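Clascombe Robotics Club: Frequently Asked Questions
Manipulation track, fall term

Who can join?

Any student enrolled at Clascombe, in any year. Most members have taken one programming course. Members with no programming background usually start on task writing and scoring, then move to control code in the second half of the term.

When and where does the club meet?

Tuesday at 5:30 p.m. in the upstairs computer lab. The door locks at 5:45, so message Ah-rin Bae if you are running late. The lab stays open until 9 for members who want to keep working.

Do I need my own computer?

No. The lab machines have the simulator and the club's code installed. If you prefer your own laptop, it needs a discrete graphics card. Without one the physics still runs, but rendering is too slow to be useful for anything that depends on camera input.

What is the manipulation track?

Members write and test control code for a single arm with a parallel gripper in a simulated kitchen. All of the fall work is done in simulation. The code base is called Greleo and is kept in the club repository. Ask Saulius Dzene for access, and include your school login in the message or he will have to write back for it.

What tasks are we working on this term?

There are seven tasks in the fall set. They cover moving food items into and out of cookware, opening and closing cabinets, and turning knobs. New members are assigned a pan task first. Cabinet tasks come later -- the contact forces on the handles are harder to tune, and a bad gain setting tends to throw the arm into its joint limits.

How is a pan task scored?

A run is scored at the end of the time limit, with three checks: the item is inside the pan rim, the gripper is open, and the arm is clear of the cookware. All three must pass. There is no partial credit for an item that lands on the rim and rolls off, and no extra credit for finishing early.

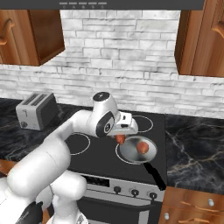 Contact between the gripper and the pan is allowed during a run, but it is logged. A high contact count does not change the score. It does get raised in code review, and you should be ready to explain it.

Why does my item slip out of the gripper?

Check the friction value in your task file first. The default is low. If the value is correct, look at the closing force and at the approach angle, in that order. Rounded items will squeeze out if the fingers close above the widest point. Kyu-ri Sun wrote a short note on this, saved in the docs folder as "grasp height."

My run passes on my machine and fails on the lab machines. What is wrong?

Usually the random seed. Set it to 2714 for any run you want compared with someone else's. If the seed is set and results still differ, check that both machines are on the same simulator version. Frame rate should have no effect on physics. If you find that it does, file a bug with your log attached.

Can I change the kitchen layout?

In your own branch, yes. In the shared branch, no. Layout changes break saved trajectories for everyone else. If you think the shared layout needs a fix, open a request and bring it up at the meeting.

Can I use learned policies instead of scripted motion?

Yes, after you have one scripted task passing. Demonstrations are recorded with the controller at the back desk, which is booked in half-hour slots. The sign-up sheet is on the door. Trained policies are scored by the same checks as scripted ones.

Does the club compete?

Yes. The club enters the Stendovia student challenge in November. Teams have three members each. Entries are submitted as code and run on the organizers' machines, so nobody travels. Teams are set two weeks before the deadline, and you need at least one passing task to be placed on one.

Will we get to use a real arm?

In the spring term, if your code passes the safety review. Neema Chege runs the review and keeps the checklist. Speed limits and workspace bounds are the most common reasons for a failed review -- both are easy to set in simulation from the start, and you should do that.

Is there a fee?

No. Printing and storage are covered by the department.

Does this count for course credit?

It can. Sang-wook Seo supervises independent study for club members. Bring him a one-page plan before the add deadline. Club attendance alone does not count toward credit.

Who do I contact with a question that is not listed?

Post in the club channel. For repository access or a broken lab machine, write to Saulius directly.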